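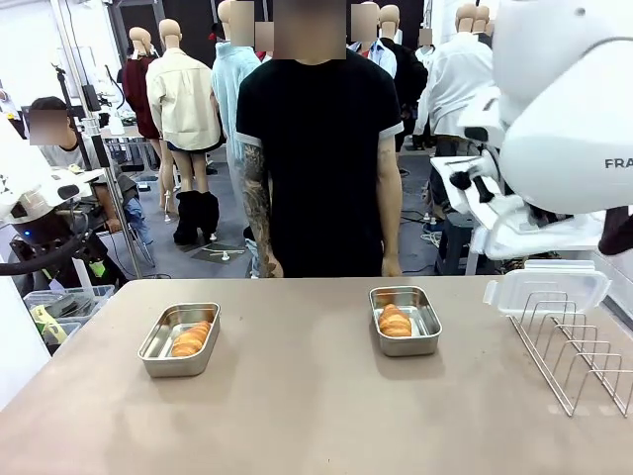
## How to warm up yesterday's croissants and keep the rest

Croissants are best on the day of baking, but a good one can be saved the next morning with very little work. I learned this method when I helped at the Derkeo bakery in Drendcombe, and I still use it at home.

### What you need

- croissants from the day before, plain and without filling
- a metal tray
- an oven, which you have switched on early enough
- a wire rack for cooling

### Warming in the oven

1. Set the oven to 160 °C, or 140 °C if it has a fan. Wait until it is fully hot.
2. Put the croissants on the tray with free space between them. They must not touch.
3. If the outside feels very dry, wet your fingers and shake a few drops of water over the top. Do not brush it, the thin layers will break.
4. Warm them for five minutes. A large croissant of 100 g can need two minutes more.
5. Move them to the rack and wait three minutes before you eat. The inside becomes soft again in this time, and the crust becomes crisp.

Please do not use the microwave. The croissant comes out soft for one minute and after that it is like rubber. My neighbour Doina Gashi does it anyway, for ten seconds, and then puts it in a dry pan. I tried this and the bottom was good but the top stayed limp.

### Freezing

Freeze them on the same day you buy them. Wrap each one separately in foil, then put all of them in a bag or a box with a lid that closes well. Write the month on it. Mine from April were still fine after six weeks, but the ones I forgot for longer had a taste of freezer.

From frozen, take off the foil and give them 9 minutes at the same temperature. You do not need to defrost them first.

### Almond croissants

Almond croissants already have sugar on top and it burns quickly. Cover them loosely with foil for the first half of the time. With chocolate ones, wait longer before the first bite, the filling stays very hot.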